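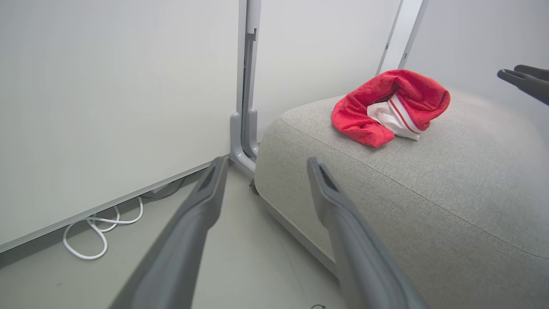
How many times do I have to show a robot the same chore before it picks it up?

More than you'd like, and it depends on how fussy the chore is. For getting clothes off a seat and into a basket I plan on 1,000 good runs before I bother training anything, and I've had a sock-sorting job eat 2,600 and still ask for seconds. Soft things are the worst! A block is always a block, but a sweatshirt is a new shape every time you let go of it.

So, laundry tips this month, of the peculiar kind. I've been recording pickup runs since June and my notebook is full, and I'd like to get the useful bits out of it before I spill coffee on the thing.

Toss, don't place. If you set the clothes down neatly between runs (I did, for ages, I can't help it), your robot learns to handle neat clothes. Stand back a step and throw. If it lands in a stupid shape, good, record that one. If it slides off onto the floor, record that too, as long as you've decided beforehand that floor pickups are part of the job.

Move the basket. A hand's width is plenty, and turn it a little while you're at it. My first batch at the Gumine workshop had the basket in the same spot from start to finish, and the trained arm would drop a shirt on that exact patch of floor whether there was a basket under it or not. I still get teased.

Pick a color that stands out from your floor to begin with, then wean yourself off it. Red on pale gray is lovely to work with. Gray sweatpants on pale gray are misery, but people own gray sweatpants, so they have to go in sooner or later.

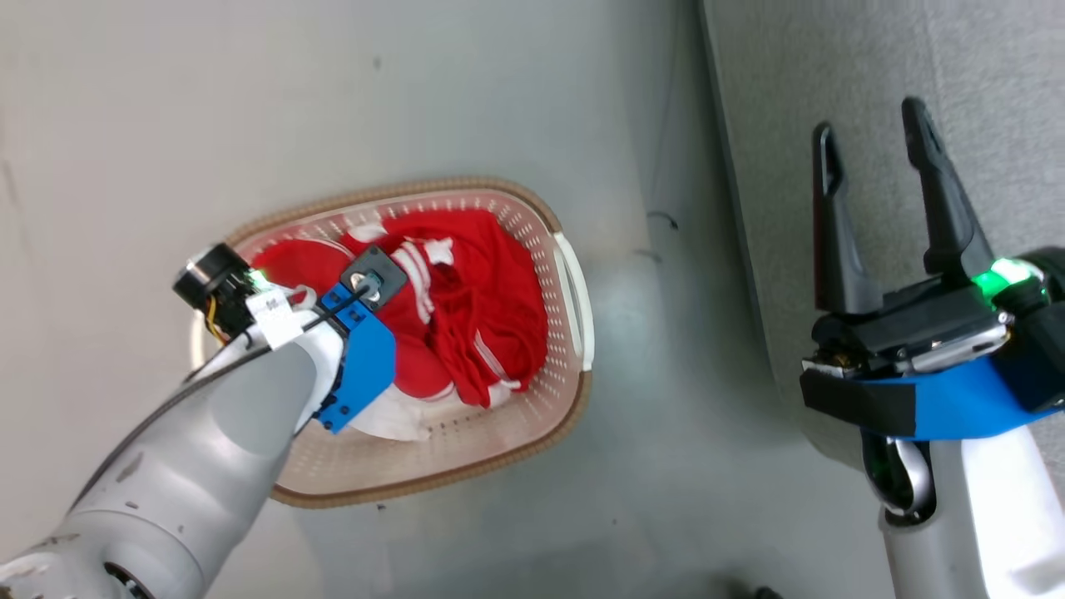 Page 13

Go slower over the basket than you think you need to. When I'm steering the arms I always want to hurry the last bit, and that's where a cuff catches on a finger and the whole lot comes back out again. Open the gripper, wait a beat, then lift straight up. Benoît Tessier, who taught me on the old Sinau rig, used to make me say "let go" out loud before I moved, and I still do it when I'm tired.

Keep your fumbles, but label them. A run where you miss, go back and get it is worth having (more than a clean one, in my opinion). A run where you miss and give up goes in a separate folder. I use 3 folders: clean, recovered, bin. The Gredham people use a long scoring sheet and I admire them for it, but I'd never keep it up.

Let the pile build. It's tempting to empty the basket after every piece, and then your robot has only ever seen an empty one. Do some runs with a heap already in there. Dropping a sleeve onto other sleeves looks quite different from dropping it onto bare plastic, and the arm has to come down less far.

Pick off the lint. Fuzzy fabrics shed on the finger pads and your grip changes bit by bit over an afternoon. I wipe mine with a barely damp cloth every time I stop for tea, and write "wiped" in the notes so I can find the spot later.

Check your recordings before lunch, too, and again at the end. I lost a whole morning at Mulcahy to a full disk, cheerfully folding and tossing away with nothing being saved. Play back one run from the start of the session and one from the end, all the way through, with the sound of the kettle in the background if you like.

Next time, towels. I'm still arguing with myself over whether to fold them in half or in thirds, so if you've got a strong opinion, send it in.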